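Leather: Structure, Finishes and Care
Course handout, unit 5
Prepared by Ratih Jugah. Revised in April; replaces the earlier version, which had the pH table in the wrong order.

5.1 Scope

This unit covers the leathers used on domestic seating. Shoe, glove and saddlery leathers are dealt with in units 6 and 7. Students should already know the basic stages of hide preparation (soaking, liming, fleshing, deliming, pickling) from unit 3, and they are not repeated.

5.2 Layers of the hide

A cattle hide as received at the tannery has three main layers. The epidermis is removed with the hair during liming. The dermis, or corium, is what becomes leather. The flesh layer is cut away mechanically.

Within the dermis, the upper part contains the hair follicles and fine, closely packed collagen fibers. This is the grain. The lower part has thicker fiber bundles that cross at an angle. The boundary between the two is a weak zone. When the bond at this boundary fails, the grain layer lifts and forms coarse wrinkles, a fault called looseness or pipiness. It is most common in the belly and flank.

Hides are usually too thick for upholstery and are split. The top piece is grain leather. The lower piece is a split and has no natural grain. A split may be sold as suede, or coated with a polymer film and embossed to resemble grain. Coated splits are weaker in tear than grain leather of the same thickness, and their coating is more likely to peel at flex points.

5.3 Tannage

Most upholstery leather is chrome tanned. Basic chromium sulfate forms cross-links with the carboxyl groups on the collagen chains. The result is soft, light in weight and stable in boiling water if fully tanned. The wet, unfinished product is pale blue and is called wet blue.

Vegetable tannage uses plant polyphenols. It gives a firmer, fuller leather that darkens in light and stains readily with water and iron. It is seldom used alone for seating.

Chrome-free tannages based on glutaraldehyde give a product called wet white. The base color makes pale shades easier to reach. Shrinkage temperature is lower than for chrome leather, so heat during repair work must be kept down. Hair dryers and heat guns are a common cause of damage in amateur repairs to wet white leather.

5.4 Finish classes

Aniline. Dyed through with soluble dyes and given little or no surface coating. Pores and natural marks show. Absorbs water and oil quickly. Fades in sunlight.

Semi-aniline. Dyed through, then given a light coat containing a small amount of pigment. Some pore structure shows. Moderate resistance to soiling.

Pigmented. Coated with an opaque layer of pigment in a resin binder, normally acrylic, polyurethane or a mix, under a clear topcoat. The grain may be corrected by buffing and then embossed. Good resistance to soiling and light. This is the most common class in family furniture.

Nubuck. Grain side lightly abraded to raise a nap. Treat as aniline for cleaning purposes, with additional care not to flatten the nap.

Pull-up. Waxed or oiled so that the color lightens where the leather is stretched. Scratches show easily and can often be reduced by gentle rubbing.

The drop test separates the classes in the field. Place one drop of distilled water on a hidden area and watch it for one minute. If it darkens the leather at once, treat the piece as aniline. If it stays beaded, the piece is coated. A slow, slight darkening suggests semi-aniline or a worn topcoat. Do the test in two places, one hidden and one on a seat, and record both. A difference between the two results indicates wear of the finish.
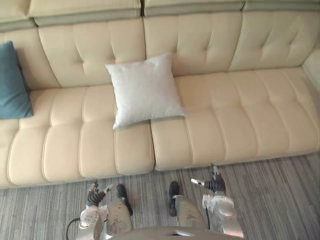
5.5 Causes of wear

Wear on a coated leather begins in the topcoat. Three processes account for most of it.

Abrasion. Fine grit held on the surface acts as an abrasive each time a person sits or moves. The front edges of seats and the tops of arms go first. Denim and other stiff fabrics speed the process.

Body oils. Skin oils and hair products soften acrylic binders. The affected areas become tacky, then crack or peel. Head and hand contact areas are typical. Once the binder has been softened through its full depth, cleaning will lift the color, and refinishing is the only remedy.

Flexing and drying. Leather in use holds a certain amount of moisture, and it gives this up or takes it in as the room humidity changes. Long exposure to heated, dry air makes the fiber structure stiff, and the coating then cracks along existing folds. Keep seating well away from radiators and stoves.

Distinguish creasing from cracking. Creases are folds in leather that has stretched over its filling and are a normal result of use. Cracks are breaks in the coating or the grain. Draw a clean fingertip across the line: a crack has an edge that can be felt, and under a hand lens the exposed fiber is usually visible.

5.6 Dye transfer

Pale leathers pick up loose dye from clothing, chiefly indigo from new denim. The dye first sits on the topcoat and can be removed with a water-based cleaner. With time and warmth it moves into the topcoat, and after that removal is partial at best. Solvent cleaners drive the dye deeper and should not be used. Newsprint, some colored throws and the backing of certain rugs cause similar stains.

5.7 Routine care

Weekly: remove dust with a dry, soft cloth or a vacuum brush. Include the gap at the back of the seat, where grit collects.

Every three to six months: clean with a mild cleaner made for the finish class. Apply to the cloth, never to the leather. Work one panel at a time, from seam to seam, so that no drying line forms in the middle of a panel. Wipe off with a second cloth dampened in distilled water. Allow to dry at room temperature.

After cleaning: apply a protector on coated leathers. Oils and waxes cannot pass through an intact pigmented finish and will stay on the surface, where they attract dirt. The traditional advice to "feed" leather dates from uncoated vegetable-tanned goods and does not carry over.

Products to avoid on all classes: saddle soap, household spray polish, baby wipes, bleach, ammonia, acetone and undiluted vinegar. Leather is slightly acidic, normally between pH 3.5 and 5. Alkaline cleaners weaken the fiber structure over repeated use, and the damage is not visible until it is well advanced.

5.8 Spot treatment

Water: blot. Spread the damp area outward to the nearest seam with a barely wet cloth — this prevents a ring.

Grease on coated leather: wipe dry, then clean as in 5.7.

Grease on aniline or nubuck: blot, then cover with an absorbent powder such as talc for 16 hours. Brush off. Repeat if needed. Do not add water.

Ballpoint ink: act within hours. Use an ink remover made for leather on a cotton swab, rolling the swab and changing it often. Rubbing spreads the mark.

Wax and chewing gum: harden with ice in a plastic bag, then lift with a blunt edge.

5.9 Minor refinishing

Refinishing of a small worn area on pigmented leather takes five steps: clean, degrease, abrade, color, seal. Degrease with isopropyl alcohol on a lint-free cloth, and test first in a hidden area. Abrade lightly with 800 grit paper; coarser grades, including 300, leave scratches that show through the color coat. Apply color in thin coats by sponge or airbrush and let each dry fully before the next. Match the shade dry, under daylight, and check again under the lamp used in the room. Finish with two coats of topcoat at the right gloss level. A gloss mismatch is more noticeable than a small error in shade.

Leave the piece unused for 24 hours. Full cure of a cross-linked topcoat takes several days, and no cleaner should be applied in that time.

5.10 Practical work

Each student will be given a tray of unlabeled offcuts. For each one, state the finish class, the evidence for it, and whether the sample is grain leather or a coated split. Examine the cut edge under the lens before doing the drop test. Wahyudi Nasution has the key to the sample cabinet and will sign trays in and out.

Reports go to Dewanti Oei. Maximum two pages, with test results in a table. Samples 16 and 31 have been replaced since last term, and answers copied from older reports will be wrong for both.

Reading before unit 6: course notes on fatliquoring, sections 2 to 4.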